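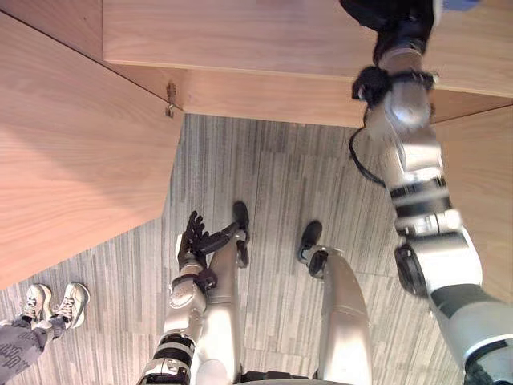 Figure 10. Silver arm at the edge of a light wooden table, gray carpet below.

4. Preparing and Publishing a Memorial Notice

This section applies to funeral homes and families who submit notices through the Kosix portal. The account holder must have a verified login before starting.

4.1 Entering the notice

1. Sign in and select New Notice.
2. Enter the full legal name of the deceased, followed by any name in common use.
3. Enter the dates of birth and death. The age is calculated automatically and cannot be edited.
4. Under Service, enter the place, street address and starting time. If visitation is held separately, select Add Event.
5. Type or paste the text of the notice. The standard notice allows 896 characters, including spaces. Each further block of 70 characters is billed at the extended rate.
6. List survivors in the order the family wishes them to appear. The portal does not sort names.
7. Select Preview and read the notice aloud with a member of the family.
8. Select Submit.

Note: Notices submitted after 3 p.m. are held for the next edition.

Caution: Do not enter the home address of the deceased or of any survivor. Empty homes have been targeted during published service times.

4.2 Confirmation of death

A notice is not released until the funeral home named on the form has confirmed the death. Families working without a funeral home may upload a copy of the death certificate. Uploaded certificates are deleted after 10 days.

4.3 Corrections

Open the notice, select Request Correction and quote the line to be changed. Spelling and date errors are corrected free of charge. The online guest book remains open for 183 days and is not affected by corrections.

Questions on wording should be sent to Nouhaila Abou Zeid, Notices Desk. For billing, see Section 7.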